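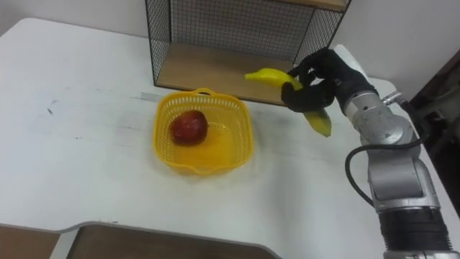
Storing apples on the bench or in the fridge

Filed under: Kitchen basics > Fruit and veg

Apples keep better than most fruit, but they don't all keep the same way. A crisp late-season apple will sit in the fridge for weeks. An early one can go floury in a few days on the bench. The method below works for both.

Start by sorting. Tip the bag out on the table and look at each apple. Anything with a soft spot, a split or a hole goes in a separate pile to be eaten or cooked first. Bruised apples give off more ethylene, and that ripens the ones next to them.

Don't wash them yet. Wipe off any dirt with a dry tea towel and leave the washing until you're about to eat one.

Put out only what the household will eat in the next 3 days. For us that is a handful. Use a basket with holes in the sides so the air can get through. Plastic is easy to rinse, and one with handles can be carried to the sink in one go. A solid bowl is fine if you empty it often, but moisture collects underneath and the bottom apple suffers for it.

Keep the basket out of direct sun and away from the stove, the kettle and the top of the fridge. A small wire-mesh shelf is a good spot in a tight kitchen. Leave some space above the fruit.

The rest go in the crisper. Use a plastic bag with a few holes poked in it, or leave the top open, and lay a damp paper towel over the fruit. Set the drawer to low humidity if it has a slider. Keep leafy greens and carrots in the other drawer. Lettuce gets brown spots near apples, and carrots turn bitter.

Check the drawer once a week and pull out anything that has gone soft. Top up the basket from the fridge when it gets down to the last apple, and rinse it while it's nearly empty. Warm water and a drop of dish soap will do. An old toothbrush gets into the small holes. Dry it properly before the fruit goes back in.

If you end up with a pile of soft ones, 600 grams of peeled and chopped apple makes enough sauce for 2 small jars. Add a splash of water, cook it with the lid on over low heat until it collapses, then mash with a fork. It keeps for several days in the fridge and freezes well. Sugar depends on the apple, so taste it first.

Pears can be stored the same way once they're ripe. Bananas should go somewhere else altogether, on a hook if you have one.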